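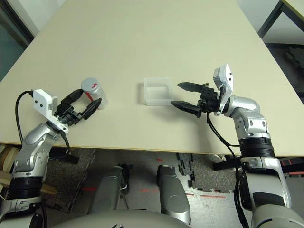 Wurbridge kitchen table gallery

Added Jul 30, 2023

Hi all! I've finally started putting up my pictures from the big pantry and shed sort-out (we began in June, and yes, I'm still going). The plan was simple enough: everything that lives in a tin, a tub or a packet gets a proper home, and whatever doesn't fit goes over to Hélène, who has shelves to spare and a much better memory than mine for where she's put things.

A line or two on the can and the box, as a few of you asked.

The can: silver-grey with a domed metal lid, and red markings down the side. I like the little red arrow on top. Sheldon Wong reckons I should keep all of this shape together on the low shelf, but I'm leaning towards the cupboard by the back door, where I can reach them without the step stool.

The box: clear plastic, a bit frosted in the walls, open at the top and squarish around the rim. I'm a convert to see-through boxes! My old grey tubs from Selletier were sturdy, but I had to pull every one of them down to find the birthday candles. Zarmeena has put me onto a shop that does them in a smaller size too, so I'll be having a look there before I buy any more.

The cream tabletop is my favourite colour for sorting on, as even tiny screws show up against it.

Still to come: the jar lids, Lise's biscuit cutters and the dreaded string drawer. If you've got spare lids that fit the tall MacDonald jars, please drop me a line.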